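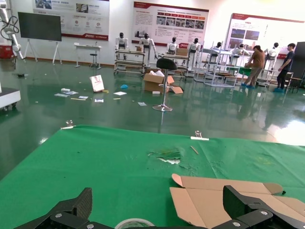 What Is a Share in a Company?

Some companies belong to one person or one family. Others belong to thousands of people at once. Those companies are split into small, equal pieces called shares. A person who owns a share is called a shareholder.

Think of a car maker called Diekmann. It wants to build a new factory, and it needs money to do that. It sells 2,000 shares to the public for 80 dollars each. The people who buy them now own part of Diekmann, and the company can spend the money on its factory. 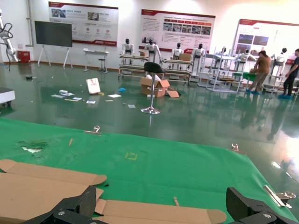
After that, shareholders can sell their shares to other people. They do this on a stock market. The price goes up when many people want to buy and goes down when many people want to sell. If Diekmann makes a car that drivers like, more people may want its shares. If its rival Jevular makes a better one, people may sell Diekmann shares and buy Jevular shares.

A company may also pay its shareholders part of its profit. This payment is called a dividend. A person with 12 shares gets 12 times as much as a person with one share. In some years there is no dividend at all.

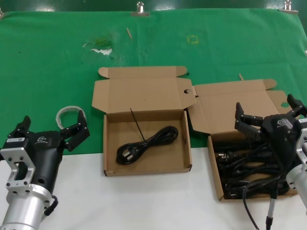 Can you lose money on a share?
A share can be worth less when you sell it than when you bought it. If the company closes down, the share may be worth nothing.

Many people ask a fund to choose shares for them. A fund collects money from lots of savers and buys shares in many different companies. If one company does badly, the others may still do well.

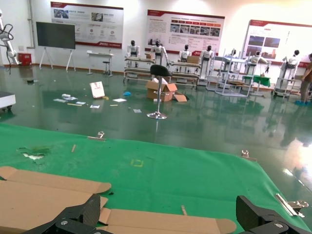 Page last changed: 2022-10-23

Words to know
Share: one small part of a company.
Profit: the money left after a company has paid its costs.
Dividend: a part of the profit paid to shareholders.
Fund: a pool of money from many savers.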